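Food aid pledges: what share reaches people?

druko_reader
22 May 2025
The Gondetti conference wrapped up with 21 governments promising money for food aid next year. The headline number is up on last time. What I can't find is how much of the January pledge was ever paid. Does anyone have a source for that? Our local paper ran the total and left it there.

halfacre
You won't find it in one place. Donors report on their own schedules, and a pledge can cover four years or one. Two countries in the January list counted money they had already announced the year before. The conference office publishes a table, but it lists promises and has no column for transfers.

pinecone32
I worked in a warehouse for a relief group in Mimora for two seasons. From that end, the gap shows up as trucks that don't come. We would be told to plan for a full delivery and get part of one. I don't think anybody was stealing it. The money came late and the grain got bought late, at a higher price.

halfacre
Late money and missing money should be kept apart, though. People mix them up and then argue for cutting the budget.

pinecone32
If you're in line for flour, late is missing.

tallowgate
I'll disagree with most of this thread. Conditions are the bigger problem. Over 20 percent of the Gondetti money is tied to access for monitors in Shen, and the authorities there have refused monitors before. Donors know that. They can promise the money and be fairly sure they won't have to send it.

druko_reader
Is that figure in the final statement? I read it and saw the access language but no percentage.

tallowgate
It's in the annex, second table. You have to add up the lines marked conditional.

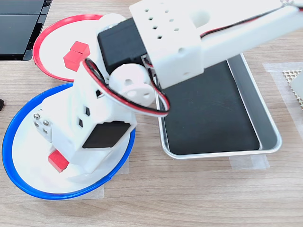
Arm and blue-rimmed bowl on the tabletop

marshroad_b
Found the annex. I get a slightly lower share than tallowgate, but one line is marked "partly conditional" and I left it out. Put it in and the figures match.

On the monitors, I'd keep the condition. Without anyone checking, the food goes to whoever controls the road.

pinecone32
There were local staff checking deliveries the whole time I was there. They kept good records. The donors wanted their own people doing it.

tallowgate
Then the donors should say so in the text. "Independent monitors" could mean either.

druko_reader
Thanks, the annex is what I needed. I'm going to write to the paper and ask them to print the conditional share next to the total. If they answer I'll post it in this thread.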